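Biltedex Shares What It Found After August Gripper Fault, and What Changes Now

RUSTBY – Biltedex, the maker of two-armed packing stations for small electronics, today published its full account of the gripper fault that stopped work on its phone boxing station in August, along with the changes it is making for every customer who runs the same software. We promised the good people who use our stations that we would tell them everything as soon as we knew it ourselves, and we are very glad to be able to keep that promise.

The fault came up during a long test at our Rustby workshop, shortly after 2 p.m. The station was partway through a planned run of 2000 boxing cycles, the sort of patient, repetitive testing we do before any update goes out the door. At cycle 326 the right gripper received its command to open and stayed closed, and the arm began its next move while still holding on to the tray.

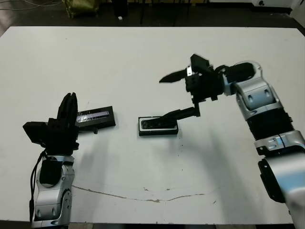 The tray was dragged a short way along the table before operator Solomiia Chornovol pressed the stop button. She was standing outside the marked area, just as she should have been, and we are thankful to report that she was not hurt. The phone in the tray had a cracked corner, and one gripper finger was bent and has been replaced.

Our engineers, led by Nadiia Pasichnyk, spent 9 working days going back through the logs, and they found the trouble in the way the station checks its own grip. The software was taking the open command as proof that the fingers had opened. On nearly every cycle the two agree, and so the mistake had gone unnoticed through a good deal of earlier testing. When a worn connector at the wrist dropped the command, the station carried on as though all were well.

"I would much sooner have found this in our own shop than had a customer call us about it, but I won't pretend it was a happy afternoon," said Pasichnyk. "The arm should have waited for the fingers to report back. Now it does, and if it doesn't hear from them, it stays put and asks for help."

Under the new software, which we are calling Yule, the arm may not move away from a tray until the finger position has been read twice and both readings match. The wrist connector is also being swapped for a locking type, at no charge, on all stations now in service. Customers at our Nernthorpe service center will be seen first, as their stations have put in the longest hours.

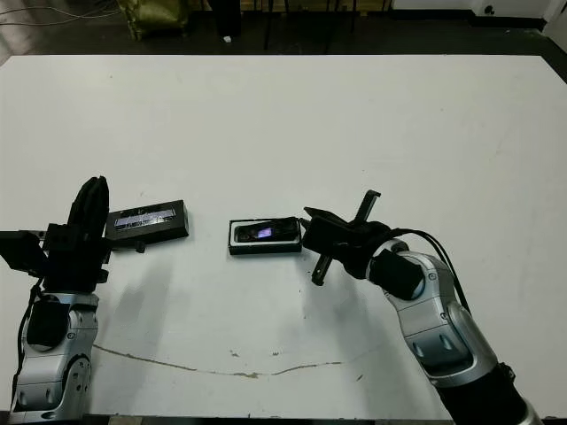

Rosaire Zacharias

Until your station has been updated, we ask you kindly to run it at reduced speed and to keep an operator within reach of the stop button whenever phones are being boxed. Please don't try to free a tray by hand while the arms have power. If a gripper fails to open, press stop, switch off at the main panel, and give us a call, whatever the hour. Each visit should take around two hours, and our technicians will run a set of test cycles with your own trays before they leave.

We would also like to say a heartfelt thank you to Yevhen Hordiienko, who rebuilt the damaged finger and then stayed with the station while the whole test was run again from the first cycle. The repeated run was completed without a missed release, and a copy of the results is yours for the asking.

Customers with questions about scheduling may reach Larysa Symonenko at the Biltedex service desk in Rustby. Members of the press may ask for the full fault report from the same office.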